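Mármore: a pedra que parece desenhada

Já deves ter ouvido alguém dizer que o mármore é "a pedra mais forte que existe". Será? Antes de acreditar, vale a pena fazer umas perguntas.

De onde vem?
O mármore começa por ser calcário, uma rocha onde há muitos restos de conchas e de outros seres do mar. Quando fica enterrado bem fundo, o calor e a pressão apertam-no durante milhões de anos e os cristais crescem de novo. Até aqui, os geólogos estão de acordo.

E os riscos escuros?
Chamam-se veios. Há quem diga que são rachas e que a pedra está estragada. Não é bem assim. Quase sempre são restos de argila, de grafite ou de outros minerais que ficaram misturados com o calcário. Uns correm a direito, outros dão voltas e fecham-se em argolas. 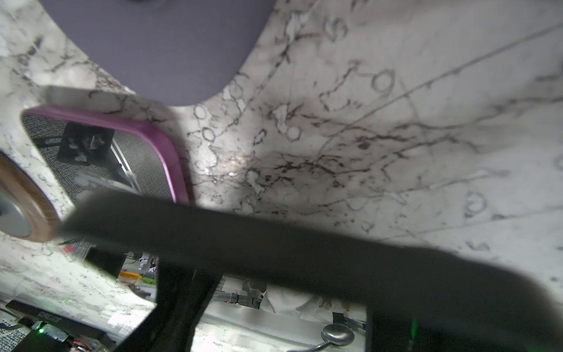 Também há quem jure que consegue ver animais e mapas nos veios. Podes procurar à vontade, mas foi a tua cabeça que os desenhou. Faz o mesmo com as nuvens.

É mesmo forte?
Depende da pergunta. O mármore aguenta muito peso, mas risca-se com uma faca de aço. E não gosta nada de limão: o ácido come a superfície e deixa uma mancha baça. O Santino Tapia, de 10 anos, escreveu-nos a perguntar se um telemóvel que cai numa mesa de mármore se parte. Pode partir-se, sim. A pedra quase não cede, e o vidro leva com a pancada toda. Pousado com cuidado ou num suporte, não lhe acontece nada.

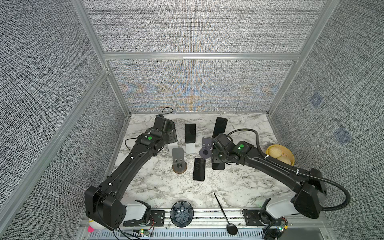
Telemóveis em cima de um tampo branco com veios cinzentos.

É sempre frio?
Parece, mas desconfia. Numa sala, a mesa e a toalha costumam estar à mesma temperatura. O mármore tira o calor da tua mão mais depressa, e tu sentes frio. Se não acreditas, encosta um termómetro aos dois e espera 12 minutos. Depois compara os números.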